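# How a TV Quiz Show Gets Made

A quiz show on TV looks simple. A host asks questions, people answer them, and someone wins a prize. The part you see at home is the last step in a long job. This page explains the other steps, using a show called Fleruvix, which is made in the town of Vurnville.

## It starts with a format

Every quiz show has a format. The format is the set of rules and habits that make the show what it is. It says how many people play, how long they have to answer, what happens when they get a question wrong, and how the winner is picked.

The format of Fleruvix goes like this. Two teams play. Each team has 15 seconds to answer a question. If a team runs out of time, the other team can try. The last round is played by one team alone, against the clock.

A format can be sold. A company in one country may pay to use the rules of a show from another country. Then it makes its own version, with a different host and questions in a different language. You may have watched a show that children far away also watch, under another name.

## Who writes the questions?

Question writers do. It is a full-time job for some people. For one season of Fleruvix the writers need 600 questions, and they write more than that because some will be thrown out.

A good quiz question has only one right answer. That is harder than it sounds. Take the question "What is the biggest cat?" Does biggest mean longest, heaviest or tallest? A writer has to ask it in a clearer way, such as "Which kind of wild cat weighs the most?"

After the writer is done, another person checks the answer. This person is called a fact checker. The fact checker looks in at least 2 places that do not copy from each other. If the places disagree, the question is changed or dropped.

Questions are then sorted into easy, medium and hard. Writers sometimes guess wrong about this, so they try the questions out on people who work in the office. A question that everyone in the office gets right will not be used in the last round.

## Picking the players

People who want to be on the show fill out a form. The form asks for their name, where they live, what they like and whether they know anyone who works on the show. If they do, they can't play. It would not be fair, even if they never talked about the questions.

Next comes an audition. At an audition, people take a short written quiz and then play a practice game. The show is looking for players who know things, but also for players who speak up so that viewers can hear them. Children need a parent or guardian to sign for them.
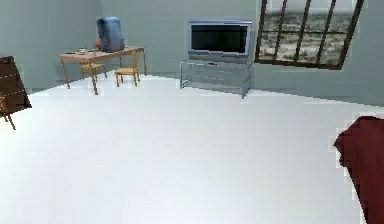
*Page last changed: 15 August 2021*

## The studio

A TV studio is a large room with thick walls that keep outside noise from getting in. The lights hang from metal pipes near the ceiling. Studio lights can get warm, and players are given water during breaks.

The things the players stand behind, the big screen and the floor with the show's name on it are called the set. A set is often built in pieces. When the season is over it can be taken apart and stored, and another show can use the studio. The Fleruvix set is put up every February and stays up until filming is finished.

Many sets look bigger on TV than they are. The camera lens and the lights help with this. People who visit are often surprised by how close the seats are to the players.

## The day of filming

Most quiz shows are not live. They are recorded weeks or months before you see them. Several episodes can be filmed in one day, and the host changes clothes in between so that each one looks like a new day.

Here is the order for one episode:

1. The players arrive and learn the rules again.
2. Someone puts a small microphone on each player.
3. The crew tests the buzzers.
4. The audience sits down.
5. A warm-up person tells jokes and explains when to clap.
6. The host comes out and the game begins.

If a light breaks or the host says a word wrong, filming stops. The host may have to read a line again. The game itself is not played again. If there is a problem with a question, it is taken out and a spare one is used.

A person called an adjudicator sits near the set. (Say it like this: uh-JOO-dih-kay-ter.) The adjudicator decides whether an answer counts. If the right answer is "the Pacific Ocean" and a player says "the Pacific," the adjudicator says yes or no.

## Editing

After filming, an editor cuts the recording down to the right length. Long waits are taken out. Music and sound effects are added. The editor may not change who won or what anybody answered.

Each episode of Fleruvix takes some 10 days to edit. Then it goes to the channel, which shows it at the planned time.

## Words to know

**Format:** the rules and plan of a show.

**Audition:** a tryout for people who want to be on the show.

**Set:** the built place where the show is played.

**Adjudicator:** the person who decides whether an answer counts.

**Episode:** one program in a season.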